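Thursday, late morning

Back on the tree-planting history for the Omoregie orchard, and I have finally found the bit I was after! The Cludia Gardening Society minutes (the green box, second shelf, under the seed lists) have a whole page on the first planting day. They ordered 211 saplings from the Olix nursery, mostly plums and walnuts, and a lorry brought them in May, far too late in the season if you ask me. The clerk writes that the ground was "hard as a plate". I can believe it — I've dug there.

What I still can't work out is how many went in. The minutes say the lot. The parish newsletter says 2,000, and I think the editor must have been counting the whole valley, or had a very good lunch. I'm going with the minutes for now and have put a pencil query next to the newsletter cutting, so please don't rub it out.

Scanned 25 pages before the glass needed a clean. The purple ink comes up badly on the Clika scanner unless you turn the contrast right down, so I've left it set that way. If you're doing photographs after me, put it back up or they'll all look like fog.

Still to do: the planting map. It's folded in eight and splitting along every crease, and I don't want to open it alone. It needs two pairs of hands and the big blotters. The row numbers ought to be on it, and then we can match them to the old stumps by the lane. I paced those out last week and got 20, but the brambles were winning, so there may well be more.
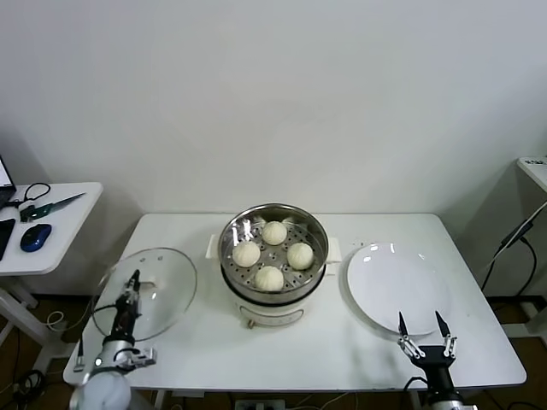
Also, the index cards for the walnut growers are out of order again from K onwards. I've sorted them as far as P and will do the rest after the map.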